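Wall-hung toilet frame: is 22 mm of packing behind the feet asking for trouble?

Posted in Bathrooms & Plumbing, 2024-01-14

drainward_bound

I am putting a wall-hung toilet in our downstairs powder room, a space the previous owners seem to have sized with a broom in mind. The frame is a Prevura, the tall one, 1198 mm to the top of the tank. The bowl is an Astel. The wall is a stud wall with one layer of drywall, which I have already taken off, along with more of the ceiling than I meant to.

My trouble is the floor. It drops toward the outside wall, so when the frame is plumb and level one foot sits on the subfloor and the other hangs in the air by 22 mm. The feet are supposed to adjust for this, and they do, but I used up most of the travel getting the bowl to a height my wife and I could both live with. So the low foot needs packing.

I have a stack of plastic shims, some plywood offcuts and a great deal of confidence that is leaving me by the hour. The instruction sheet shows a smiling man on a perfectly flat floor. Can I pack one foot and bolt through, or do I have to level the floor first? The tile isn't down yet. The drain is in and I would rather not move it, having already moved it twice.

Roy Street Plumber

Don't shim it. Plastic shims under a toilet frame are fine right up to the day your heaviest relative comes for dinner. The whole load of that bowl hangs out in front of the wall and the feet take a twisting force as well as the weight, so a stack of loose bits will work against itself and you'll get a creak, then a gap at the tile, then a phone call to somebody like me.

Cut one solid packer. Hardwood or steel plate, bigger than the foot on every side, glued and screwed to the subfloor and then bolted through into a joist or blocking. If there's no joist under there, add blocking while you can still get at it. You have the ceiling open anyway, from the sound of it. 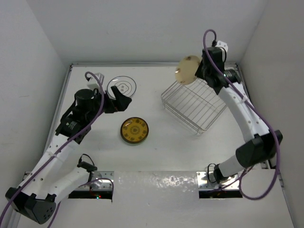 Then go back to the top brackets. People sweat over the feet and hang the top of the frame off two drywall screws. Yours should go into studs, and if the studs are in the wrong place, double them up or run a solid cross piece between them. I like to sit on the bowl supports with the frame bolted up and nothing else on. If it moves then, it will move more later.

Also check the height again before you commit. You're measuring to the rim from the finished floor, and you don't have a finished floor yet. Tile plus adhesive has caught out better people than you, me included, twice in the same house.

grout_expectations

I did mine with the shims and it's been fine. Mind you, it's in the guest bathroom and we don't like guests.

drainward_bound

Thank you, Roy Street. The shims have gone back in the drawer with the other things I bought on the way to buying the right thing. I can get at the joists from the basement, so blocking it is. Would you level the whole floor too, or leave the slope and let the tile sort it out?

wet_room_dry_wit

Level it, is my vote. Tile doesn't sort anything out. It records your mistakes in a hard, shiny material and then you look at them every morning.

I used a bag of Wurkmont leveling compound in a room not much bigger than yours and had almost half of it left over. Prime the subfloor, tape every gap and put a foam strip along the walls, or it will all end up in the basement. Do the packer and the bolts first and pour up to the packer afterward. Check that the stuff is rated for wood floors – some of it is meant for concrete only and will crack on anything that flexes.

On the bowl: snug up the two big nuts a bit at a time, left then right, with the foam pad in between. Mine got one enthusiastic extra turn and the bowl cost me 40 dollars in shipping to replace, on top of the bowl.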